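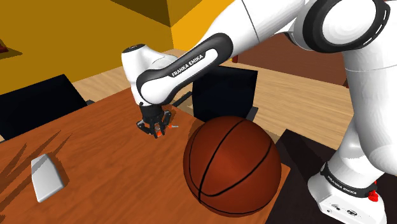

Figure 1. Simulated tabletop cell with the Franka Emika arm, gripper lowered beside the basketball.

Reporting Rules for Simulated Manipulation Trials
Project report, Robotics Practice unit
Author: Nga Lương
Submitted Friday, May 8, 2020

1. Purpose

This report sets out a code of practice for running and reporting robot arm trials in simulation. It was written after two student groups in the same lab, using the same arm model, reported success rates that could not be compared. One group counted a trial as passed when the gripper closed on the object. The other required the object to be lifted and held. Neither report stated its rule.

The code was drafted in December and applied to one body of trials, described in Section 4. It covers simulated work only. Rules for the physical arm are held by the lab and are not repeated.

2. Scope and terms

A trial is one attempt at one task from one starting layout. A layout is the full set of object poses, arm joint positions, light settings and camera pose at time zero. A run is a set of trials made without any change to code or settings. An intervention is any manual input after time zero, including pausing to inspect a contact.

"Tabletop" means the upper face of the table model. Objects whose outline passes the table edge in the camera view are treated separately under Rule 4.

3. The rules

Rule 1. The pass condition is written down before the first trial of a run and is not edited during the run. If it has to change, the run is closed and a new one is opened.

Rule 2. Every layout is saved to file with its random seed. A layout that cannot be reloaded is struck out along with its result.

Rule 3. Joint limits, joint speed limits and grip force limits in the simulator are set no higher than those used on the physical arm. A trial that reaches a limit is logged as a limit event even if the task is completed.

Rule 4. Any object whose outline passes the table edge in the camera view is checked against the saved pose before the trial starts. The image alone is not accepted as proof that an object is supported. In Figure 1 the lower edge of the ball hangs past the front edge of the table as viewed, and the operator would be expected to read the pose file before going on.

Rule 5. An object wider than the maximum jaw opening may be present as an obstacle or as a push target. It is not to be listed as a grasp target.

Rule 6. Shadows are part of the layout. Streaks such as those across the left side of the table come from the light and object settings, and both must be saved. Turning shadows off to improve detection counts as a change of settings and closes the run.

Rule 7. All trials are reported, including crashes, solver faults and trials stopped by the operator. Videos and stills used in a report carry the word "simulated" in the caption.

4. Application

The code was applied to 1,699 trials across 32 layouts. The task was to move the gripper to a given point near an object without touching any other object. Scene files were built in Holel, a scene editor kept by the department, and logs were written by a script named Akodlow. Two room models were used, Vondwood and Tichý, which differ in wall finish and light position.

Of the trials, 491 were logged with at least one limit event. Most occurred at the wrist when the approach point lay close to the base. Under the earlier practice these would have been recorded as plain passes. They are now listed in their own column and left out of the headline rate.

Seven layouts were struck out under Rule 2 before the run was opened, and are not part of the 32. In each case the seed had been saved but the light file had not.

5. Problems found

Rule 1 was simple to follow and slow. Small errors in the pass condition were found late, and each one closed a run. A short pilot, reported as a pilot, should be allowed before the first run.

Rule 4 caused the most argument. The check takes under a minute per layout but it was skipped twice when the camera had been moved for a better view of the gripper. The check has since been moved into the loading script, which refuses to start until the pose has been confirmed.

Rule 6 does not define how much change in light is allowed between machines. The same file rendered on two graphics cards gave shadow edges that differed slightly. No tolerance is proposed as there was not enough data to set one.

Rule 3 depends on someone keeping the two sets of limits in step. At present this is done by hand.

6. Recommendations

6.1 Adopt Rules 1 to 3 and Rule 7 for all student simulation work in the unit.
6.2 Adopt Rules 4 to 6 where camera images are used as input to the controller.
6.3 Add a pilot clause to Rule 1.
6.4 Read the joint limits from one shared file, under version control.
6.5 Keep layout files for as long as the marked report is kept.

Appendix A. Log fields

Run number; trial number; layout file; seed; light file; room model; pass condition; result; limit event (joint, time); intervention (yes/no); operator initials; notes.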